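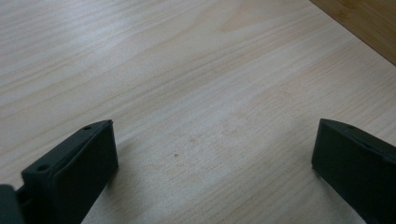
Is the director's cut of Tunilero the one we're showing in December? It's the theatrical version, 112 minutes, because that is the only one the distributor will license to a group our size.

I'm answering that first since three people wrote to me separately after Neville's message. His full message is quoted further down with my replies under each part.

For those who joined the list over the summer, Tunilero is the second film in the Brerkov series. The first one, Dalen, we showed last winter. You don't need to have seen it. The studio dropped nearly every character from Dalen except the ferry pilot and her brother, and the new script explains the brother in the first ten minutes.

Neville Bunting wrote:

> I would like to know why we keep programming sequels. Last season
> it was two of them and the discussion afterward was about whether
> the second was as good as the first. That is the only discussion
> a sequel ever gets. I have 15 titles on my list that were never
> followed by anything and I would be happy to see any one of them.

Please send the list. I have asked before and I only have the one from two years ago, which had a lot of silent films on it that we can't get with a usable score. If some of the 15 are newer than that, Ebise can check the rights. She does this in one batch, so the sooner the better.

On sequels in general, I don't agree. We had a good hour on the Dalen screening about the way the harbor was shot, and I expect Tunilero will get the same, as it goes back to the harbor with a different camera crew and a lot more money. Whether the money helped is a fair thing to talk about. I thought it hurt the middle section. Lensa thought the opposite and I hope she will say so again on the night.

> Second, the remake. I read that Virkeo is being remade with the
> ending changed. If we are going to show the original we should do
> it before the new one comes out, or everybody will come in with
> the new ending in their heads.

Agreed, and this is already in the plan. Virkeo is set for the month after Tunilero. I don't know when the remake opens and I haven't found a date I trust. The trade pages said spring and then took it down. Eyerusalem thinks it will be pushed back again, given that they replaced the writer. Either way we will be ahead of it.

I have seen the pages of the new script that went around. If they are real, the lighthouse scene is gone and the sister lives. Please don't post them to the list. I'm fine with people discussing the change in general terms, but put a warning in the subject line, as several members have never seen the original.

> Third, could someone bring back the disc case. I lent Dalen to
> the group and it came home in a paper sleeve.

The case is at my place and I will bring it in December. The other discs that were left behind after the last screening are with Eyerusalem. Write to her if one of them is yours and tell her the title. There are two copies of the same western, so for that one please also say which edition.

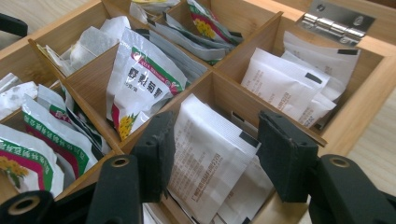 Box with dividers, at Eyerusalem's.

> Last, I want to register that the sound on Dalen was too low for
> the back rows. I could not follow the courtroom part at all.

Noted. Part of this is the mix on the disc itself, where the music is far louder than the talking. Lensa had the volume down for the storm and didn't bring it back up in time. For Tunilero we will turn on the English subtitles for the whole film. I know some of you dislike subtitles on an English film. We can take them off again in the spring if there are enough complaints, but I would like to try it once.

Some practical points for everybody:

Doors are at 6:30 and the film starts at 7:00. There is no short beforehand this time. With the discussion after, we should be done by 9:45.

Ebise is writing the program notes. If you have a short paragraph about any of the cast or the earlier work of the director, send it to her and not to the list. Plain text is best. She can't open the files Neville sends.

The license covers one showing only. If you miss it we can't run it again the next week, as we did with Dalen.

I still need a person to lead the discussion on Virkeo. I have done the last four and would like to sit it out. You would need to watch the film beforehand and bring a few questions. I can lend you my disc.

Obsa Woldemariam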